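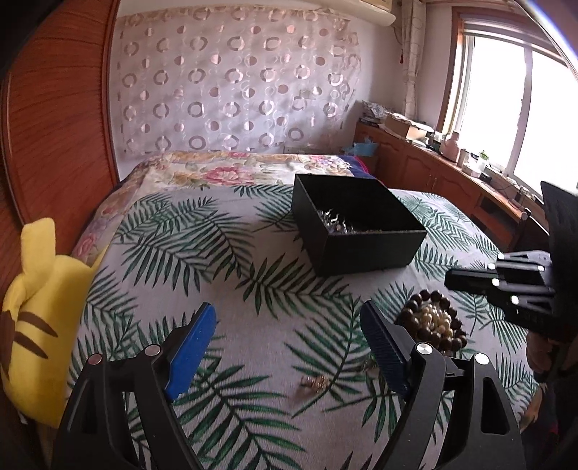
Gold-toned jewelry on a palm frond bedspread

Home > Money and Household > Selling Used Stuff

Are the mail-in gold envelopes ever worth it, or is it all a racket?

Posted November 3, 2024 | 3 answers | Status: open

I'm clearing out a drawer of old jewelry. Chains with broken clasps, single earrings, a class ring I never liked, a couple of bracelets that came from a relative and might be real or might be from a mall kiosk. I don't wear any of it and I don't have anyone to leave it to who would want it.

I keep getting mailers from a company called Jollton. They send a padded envelope, you put your gold in it, they test it and put money in your account "often within a day." The flyer says they pay up to 80 percent of the gold value. I have been alive long enough to know what "up to" means. A radio ad for them also says customers have been paid as much as $3000 for one envelope, which tells me nothing about what was in the envelope.

What bothers me:

The envelope is insured, but the flyer doesn't say for how much or who decides what the contents were worth if it goes missing.

They say you can refuse the offer and get everything back free. The small print says you have a limited number of days to refuse, and it doesn't say whether the clock starts when they email you or when you open the email.

I can't find anything saying what they do with pieces that "do not qualify." Do those come back too?

There's a jewelry store in the shopping center here, Vitale, with a We Buy Gold sign in the window. I walked in with one bracelet and the man looked at it for maybe ten seconds, put it on a scale facing himself, and said $37. He wouldn't tell me the weight. When I asked how he got the number he said "that's what we're paying today." I took my bracelet home.

So I have one outfit I can't see and one I could see that wouldn't show me anything. Is there a third choice? And is there some way to know what I have before anybody makes me an offer? I'm not expecting a fortune. I just don't like being treated like I can't do arithmetic.

Also, one of the pieces came with an appraisal that says $2000. I assume that's nonsense but I'd like to hear it from somebody who isn't trying to buy it.

Edited to add: I'm in the US. Please don't tell me to melt it myself.

Answer marked helpful

You were right to take the bracelet home. I don't think the whole business is crooked, but it runs on customers not knowing weight or karat, and you can fix both of those in an evening.

Start with the stamps. Get a magnifying glass and a bright lamp and look near the clasp on chains and bracelets, inside the band on rings, and on the post of earrings (the stamp there is tiny and sometimes missing). 10K or 417, 14K or 585, 18K or 750 all mean solid gold of that grade, if the stamp is telling the truth. GF means gold filled, GP or GEP or HGE means plated. "925" on something yellow means silver with a layer of gold on top. Stamps can be faked, and a real clasp can get soldered onto a fake chain, so a stamp gets you to "probably" and no further.

Then a magnet. Gold isn't magnetic. If a chain jumps to a strong magnet it isn't gold. If it doesn't jump, you have learned very little, as brass and copper don't jump either. People online make a big deal of the magnet test and I wish they wouldn't. Also, some clasps have a small steel spring in them, so test the links and not the clasp.

Sort into piles by karat and weigh each pile. A cheap pocket scale that reads to a tenth of a gram is fine. Kitchen scales aren't good enough for this. Check it with a nickel, which weighs five grams.

Now the arithmetic. Look up the spot price of gold for the day. It's given per troy ounce, so divide by 31.1 to get the price per gram. Multiply by the purity: 14K is 14 divided by 24, 10K is 10 divided by 24. Multiply that by the grams in the pile. That's the melt value. No one will pay you all of it, they have to refine it and make a living, but it's the number every offer should be measured against.

Watch for one thing at the counter. Some buyers weigh in pennyweight instead of grams. A pennyweight is a bit more than a gram and a half, so a price per pennyweight sounds better than the same price per gram. Ask which one they're using, and ask them to turn the scale around. A lot of states have rules about scales being inspected and in view of the seller. I don't know about yours, look it up under weights and measures.

Also, don't let them throw everything on the scale in one heap. If 10K and 14K get weighed together, guess which price you'll be paid.

On the appraisal: it isn't nonsense exactly, but it won't help you. A $2000 appraisal is nearly always an insurance figure, meaning what it would cost to replace the piece new at a retail store. It includes the store's markup. Scrap buyers don't care about it and small stones usually count for nothing with them. If that piece has a decent stone in it or a maker's mark, keep it out of the scrap pile and get it looked at separately by somebody who charges a flat fee and doesn't buy. If the appraiser offers to take it off your hands, leave.

On the mail-in question, I've never used Jollton and I can't speak to them. I did use a different one years ago, Trekel, with a few bits I wouldn't have cried over. The first offer was low. I said no, and a better one came by phone the next morning. Some people tell that story as a happy ending. To me it means the first number was a test to see if I'd fall asleep on it. I said no again and the stuff did come back, all of it, though I had to ask twice.

If you do try the envelope: photograph every piece next to a ruler, write down the weights, get the insurance limit in writing, and send one pile only. I'd still go to three places in person first.

Second answer

I'd skip the mail. Try a coin shop. Coin dealers deal in spot price all day and most of them will just tell you their percentage if you ask. Ours is on Troller Street and he has it written on a card by the register, no haggling but no games either. Got way more there than the pawn shop offered for the same ring.

Bring ID, they have to write it down.

Not sure about the appraisal thing. I had one once and it was way off.

Third answer

Everybody in these threads says to shop around like it's free. If you've got two skinny chains and one earring you're going to burn half a day and a tank of gas to get a few dollars more. Figure out the melt value first like the first answer says, and if the whole drawer is small, just take the first fair offer and be done.

I don't agree with the magnet business or with home acid kits. The kits work but you have to scratch the piece and you're handling nitric acid on your kitchen counter. The shop does it in a minute for nothing.

And before you scrap the class ring, check what it is. Lots of them are not gold at all, the companies sold them in base metal with fancy names. Mine said something that sounded like a precious metal and it was basically steel. I paid real money for that ring.

Comments on this question (4)

Original poster: Thank you, mostly to the first answer. I found stamps on more of it than I expected. The bracelet Vitale looked at says 14K next to the clasp. I've ordered a scale. I'd like to know what it weighs before I say anything rude about $37.

Reply: Say it anyway. Anyone who hides the scale has earned it.

Reply: In fairness, the store may have been counting on the clasp being a replacement. Could still have said so.

Original poster: He could have. I looked up the coin shop idea and there are two within driving distance. One has reviews that all sound like they were written by the same person, so I'm going to the other one.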